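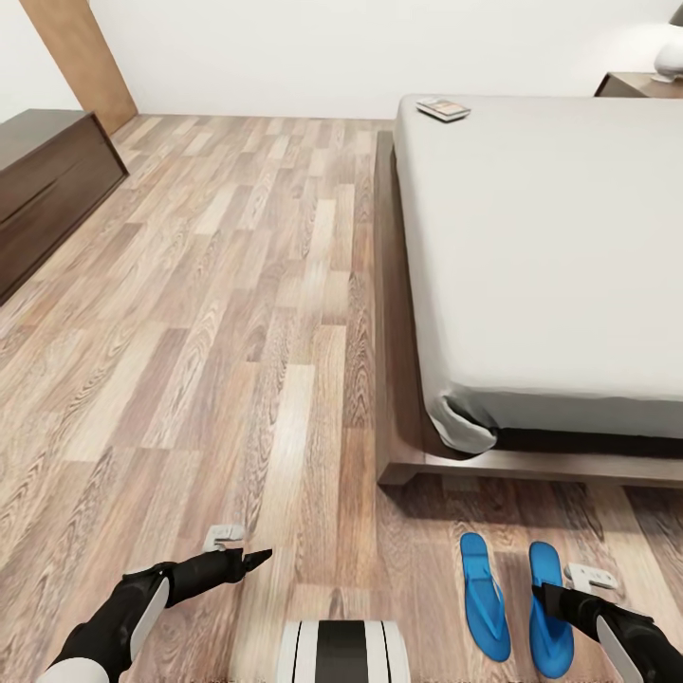

Awan-users mailing list
Subject: Re: [awan-users] grasp slips on thin flat objects in sim
Date: Nov 2, 2023

On the bedroom scene, a list member wrote:

> Running the two-arm setup from the Trirnness branch. Picking up a
> flip-flop from the floor fails most of the time. The fingers close
> on the sole, the wrist lifts a little, and the sandal stays put or
> shoots off sideways. Friction is already at 1.2. Blocks and cups
> are fine. Is this the contact solver or my mesh?

Most likely the mesh. The stock sandal uses one convex hull for collision, and the hull fills in the gap under the strap. The visual model has a strap you could hook a fingertip under; the collision model has a solid wedge there. Your fingers land on the slope of the wedge and push outward when they close.

What I changed in my copy:

1. Split the sandal into separate sole and strap hulls. Mine came to 14 pieces. Fewer may do.
2. Put friction back to 0.8. High values hid the problem on blocks and made the sole chatter on the floor.
3. Halved the physics step. The sole is thin enough that a fast descent drives the fingertips into the floor plane before contact registers.
4. Approached from the side edge with the fingers open, one below the strap line, and closed slowly.

Over 1,203 trials with random sandal yaw, 1,112 ended with the sole clear of the floor. Of the failures I looked at, most had the sandal close to the bed rail, where the forearm collides before the wrist is in position. That is a planner problem and I have not touched it.

One caution for anyone copying this to hardware. My bench arm at home runs the Flultulard wrist, and the gripper there flexes enough that the side approach needs a lower start height. The Humgate firmware from May also clips slow closing speeds without logging it.

Patch is against revision 266. It does not apply cleanly to anything older.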